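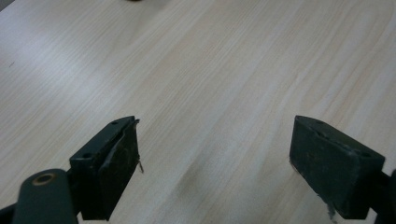 Handout 4: Good Practice with Hand-Held Grippers
Intro to Robot Learning, 10 May 2023
Instructor: Prakash Varghese

Welcome back, everyone, and thank you for the lively discussion last time (I know we ran over, and I'm sorry to those of you with a bus to catch). Today we leave the theory alone for a while and talk about the rules we follow when we record demonstrations by hand. Most of them come from the Vanberg lab manual, and a few are ones Bram Claeys and I added after the Hundov recordings, when we had 3,130 demonstrations on disk and could keep only 2,635 of them. We would dearly like you to do better than that!

1. Look at the fingers first

Before every session, open the jaws fully and look at both pads, top edge and bottom edge. Pads wear out, it's what they are for, and a scuffed surface alone is no cause for alarm. A lifted edge or a loose strand is another matter. It can catch on a small object, and it also shows up in the camera view, so the model may learn from it. Write down what you find on the wear sheet, left and right finger separately, and ask one of us before you go on. 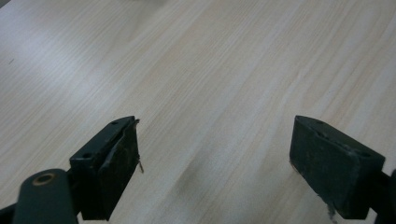 Fig. 1. Jaws open over the bare tabletop. Note the frayed fibers on the left pad and the loose flap low on the right one.

Please don't trim a pad yourself with the nearest pair of scissors. A pad cut back on one side will no longer match its partner, and then the grip width we calibrated means very little. Pads are replaced in pairs, and the new pair gets a fresh entry with your initials.

2. Clear and check the surface

Wipe the table down and pick up crumbs and specks, even tiny ones. Keep the lights as they were for the rest of the batch. If glare moves across the table during the afternoon, make a note of it – we can work with glare we know about.

3. Place the object

Put one object out, standing flat, well inside the reach of the open fingers. Stay away from table edges and from any holes in the tabletop. If something tall is standing in the object, decide beforehand whether the task is to grasp the tall part or the body, and write that in the task line. Espinoza's group skipped this step for a whole batch of 34 takes, and sorting them out afterward was a long and gloomy evening for all concerned.
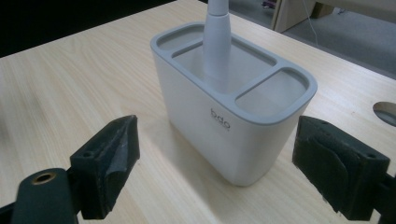
Fig. 2. White caddy with a handle standing in the central compartment, fingers open and not yet in contact.

4. Record, then label right away

Start with the jaws open, move in at an easy pace, and hold still for a moment before you let go. Failed grasps are kept and marked as failed. Label each take before starting the next, using the Gakolus naming sheet, and never reuse a take number, even for one you threw out.

For next week: read sections 2 and 3 of the manual and bring one filled-in wear sheet. Bram has blank copies if you've run out, and he is happy to go over the form with anyone who finds it confusing.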